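Buying the second arm: a shop talks budget

Nov 25, 2019

The purchasing lead at Clisier has a spreadsheet open before we've sat down. Column one is what they asked for. Column two is what they got. "Don't print column two," she says. Fine.

Clisier makes small hardware and bent-rod fittings, 16 people on the floor. They put in their first robot arm in May and are now pricing a second. Quick call, lots of noise behind her, she kept walking off to check on things.

First question — what did they get wrong? "The arm was the easy part. We had a number for the arm. We had no number for everything that goes on the end of it." Grippers, fingers, cables, spare screws. The mount. A bracket nobody quoted, which cost them two weeks of waiting.

They talked to two suppliers, Urnex and Soteo. Urnex was cheaper up front, Soteo bundled the training. She went with Soteo for the first one and isn't sure she would again. "We used one day of the training. We paid for all of it."
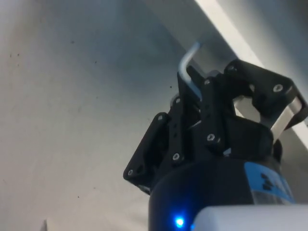 The two-finger gripper with a bent metal rod.

Fingers are the sore spot. She budgeted one set for the year. "I'd plan on three now, and I'd want them on the shelf, not on order." A spare set runs them roughly $778 with shipping, and she has stopped arguing over it. Thin parts are fussy, she says, and the fingers you want for a rod are not the ones you want for a plate.

So would a fancier gripper help? Long pause. "Maybe. Wang wants us to look at one." Wang is the integrator they use, a small outfit across the river. The quote came in 30 percent over what they have now. She has asked for a trial on their own parts, 100 pieces, before she signs anyting.

The plan for next year: same model of arm, same gripper, so the spares fit both. A line for service visits this time. A line for floor space too, becuase the first cell ate an aisle and they had to move a rack.

Leasing? She looked. "The monthly was okay. The terms at the end were not."

Her advice for shops about to start is to take the part to the vendor before asking for a price. Bring the ugly ones, she says, the ones that are a bit off. Then she had to go, a delivery was at the door.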